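Costume and prop store moves to Gilbert Street

The Nandska Players' costume and prop store is moving in December. The new space is the ground-floor unit on Gilbert Street, next to the print shop. It has a loading door, working heat and enough wall for 13 clothing racks. The old basement on Skasader Lane closes to borrowers once the last rack is out.

Solange Charpentier is running the move. She has asked that everything out on loan come back before packing starts, including the small things people tend to keep in a drawer at home – fabric flowers, gloves, hat pins, fans. Hand props go in the gray bins by the stage door, with the show name on a slip of paper. 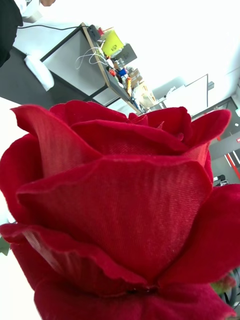 Can members still borrow items during the move?

Costumes already reserved for the winter show will stay available, and Nadhirah Nair will bring them to rehearsal. All other loans stop until the new store opens.

Opening hours on Gilbert Street will be 6 p.m. to 9 p.m. on rehearsal nights. The loan limit stays at six items per member. Groups from outside the Players can borrow too, with a $300 deposit that is returned when the items come back clean.

We still need two people with vans and a few sturdy boxes for shoes. Leave your name with Solange at rehearsal or on the sheet in the green room.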